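Chapter 7
Glass, Frame and Backing

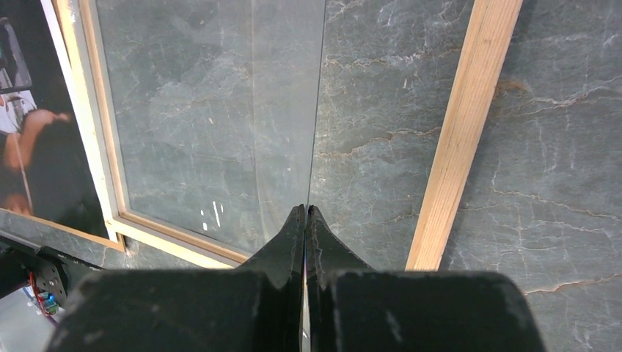 A picture frame is a small box with a window in it, and most of the work in framing is deciding how the parts of that box will sit together. This chapter covers the window. You will learn how to choose glass, how to handle it, how to clean it, and how to seat it so that it stays put for years. Lay your parts out on a flat, hard surface before you begin. Marble is fine, and a surface with some pattern in it has a use of its own: look at the brown and white veins through the pane and compare them with the veins beside it. Through the glass they are slightly hazier, and there are reflections on top of them. A print behind the same pane will lose a little in the same way. Look also at the lower middle of the glass, where there are a few small white flecks of paint. They are easy to miss against a pale background and very easy to see against a dark photograph.

Paint flecks should come off before any liquid cleaner goes on. Hold a fresh razor blade nearly flat to the glass and push it forward in short strokes. Do not drag it back, as a trapped grain will scratch. Then wipe with a damp cloth, dry with a second cloth, and hold the pane up to a window at a low angle. Do both sides. The inside face is the one you cannot reach later.

The edges of a pane need as much care as the faces. A cut edge can look perfectly straight and still carry a burr that opens a finger. Run a fine stone, 400 grit, lightly along each edge before you lift the pane. Students in the Breltby workshop wear thin cotton gloves from this point on, partly for safety and partly to keep prints off the glass.

The lip of the frame holds the glass at the front. Glass should never fit the opening tightly. Wood moves with the seasons, and a frame built in a dry November will be a different size by summer. Leave a gap of one sixteenth of an inch on two sides – more for very large work.

Benoît Pons, who taught framing at Jodum for 24 years, had his students fit the same pane three times before he let them near a print. The first exercise at the end of this chapter is taken from his course notes. You will need one plain wooden frame, one pane, a backing board and a strip of scrap wood to rest the frame on while you work.

7.1 Kinds of glass

Plain picture glass is the cheapest and the most common. It is clear, it reflects a good deal of light, and it gives little protection against fading.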